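Consumer Claims and Evidence
Notes for session 8: What a home survey can and can't tell you
Dzintra Ramanauskas

Read these before class along with the Stimness leaflet. Bring the leaflet with you, marked up.

We ended last time on the word "proven." Stimness says its floor cleaner is proven to make a home feel calmer. The small print gives the basis for this: 54 people used the product for 10 days and filled in a form. Most of them said they felt calmer.

Ask first who they were calmer than. There was no second group using plain water, or using nothing. Someone who agrees to clean the floor daily and then rate their mood has changed at least two things about the week before opening the bottle.

Ask next who filled in the form. The leaflet counts finished forms only. I wrote to ask how many people had started and got a polite reply that didn't answer.

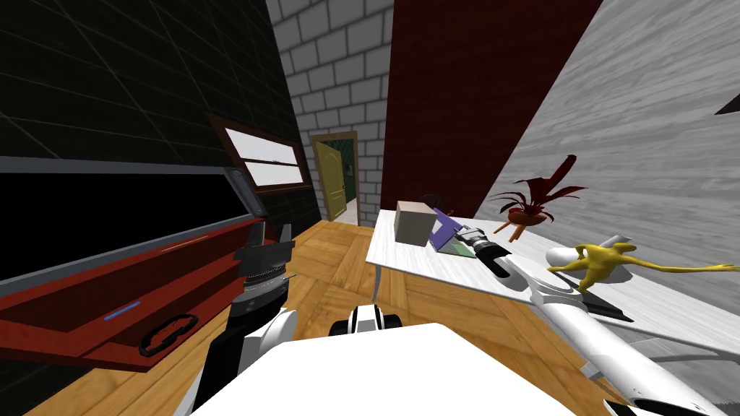 Fig. 1. Simulated room: white table, yellow toy figure, red furniture.

Size alone doesn't fix this. Lumance, which sells room scents, reports 1,024 replies and puts the number in large type on the box. The replies came from people who had already bought the scent and signed up for its newsletter. A thousand happy customers will tell you that happy customers exist. I would take a small sample picked by chance over that one any time, and I'd still want to see the questions.

About those questions. Item 3 on the Lumance form reads "How much fresher does your home feel?" The choices run from "a little" to "a great deal." Where does a person tick who noticed no change, or who thought the place smelled worse? Some of you said in November that people would just skip the item. Maybe they would. Then they drop out of the total, and the total looks better for it.
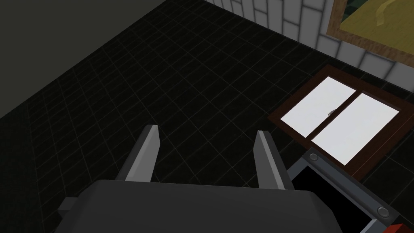

Reading time: 2 min

Parri and Plarkance both make air filters, and each claims to beat "the leading brand." Neither names it. Both could be telling the truth if they tested against different filters, in different rooms, on different kinds of dust. I have no proof that either company cheated. I also have no reason to believe the claim until I see the test.

A word on before-and-after scores, which several of you liked more than I do. People tend to try a product when things are bad. Things that are bad often get somewhat better by themselves. The second score rises and the product gets the credit.

For next time: choose one claim from the leaflet and rewrite it so that it says only what the survey supports. One or two sentences will do. If your version still sounds like an ad, cut it again. We'll start with item 3.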